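Noticias del taller de reparación de Ritthorpe
Los amplificadores viejos también se pueden salvar

En septiembre empezamos de nuevo con las tardes de reparación en el local de la calle Munro, y quiero contar en este boletín cómo fue el comienzo, porque varios socios de Josville me lo han pedido por correo. El español no es mi primera lengua, así que pido paciencia con mi manera de escribir.

El tema de este trimestre son los aparatos de sonido: radios de cocina, tocadiscos, amplificadores de los años setenta y ochenta. Recibimos muchos que llevaban largo tiempo en un armario. El dueño piensa casi siempre que el aparato está muerto, y muchas veces lo que tiene es un potenciómetro sucio o una soldadura rota en la entrada de corriente. Un amplificador que llegó desde Tallel tenía el fusible bien, el transformador bien y el interruptor oxidado por dentro. Se limpió con alcohol isopropílico y un cepillo de dientes duro, y su dueña se lo llevó la misma tarde, a las seis.

Otros casos son más lentos. Los condensadores electrolíticos envejecen aunque el aparato esté apagado, y cuando se cambia uno conviene mirar también los vecinos. Para esto hemos comprado una caja con 200 condensadores de los valores más corrientes, que está en el estante de la izquierda, debajo de los cables de altavoz. Quien tome de esta caja, por favor, que lo apunte en el cuaderno azul. El cuaderno es también el lugar para escribir el valor que falta, y así lo pido en el próximo encargo.

Una cosa de seguridad, que repito en cada boletín: un amplificador desenchufado puede guardar tensión en los condensadores grandes. No se mete la mano ni el destornillador antes de descargarlos con la resistencia y de medir con el multímetro. La resistencia con pinzas está colgada al lado de la puerta -- es la que tiene el mango rojo.

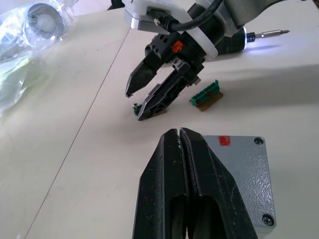

Jawad Usmani nos escribió después del último boletín que él no cambiaría los condensadores si el aparato suena bien y no hay zumbido, y que en su opinión hacemos a veces más daño a las pistas con el soldador que el mismo paso del tiempo. Propone medir primero y tocar después. Me parece una observación justa. En los circuitos antiguos la pista de cobre se levanta con facilidad si el calor dura demasiado, y esto nos pasó ya con una radio en primavera. Desde ahora medimos primero la tensión de rizado y decidimos con el dueño delante.

También hay novedades de organización. La cuota para materiales sigue siendo de 2 euros por visita, y la suscripción anual cuesta 35 euros, con derecho a usar las herramientas fuera de las horas de consulta. La mesa del fondo queda reservada para trabajos que duran más de una tarde. Los aparatos que se dejan allí deben llevar una etiqueta con nombre y teléfono. Tenemos todavía un tocadiscos sin etiqueta, con la tapa rayada y una aguja nueva, que espera a su propietario.

Buscamos manuales de servicio en papel, sobre todo de marcas pequeñas que no se encuentran en la red. Si alguien tiene algunos en casa, los podemos escanear y devolver en la visita siguiente. También nos hace falta estaño con plomo para reparaciones de aparatos antiguos y una lupa con luz, porque la nuestra perdió el brazo.

El taller abre a las cuatro de la tarde y cerramos a las ocho. Para traer un aparato que pesa mucho, mejor avisar antes, que el ascensor del edificio no funciona y hay que bajar a ayudar con la carretilla.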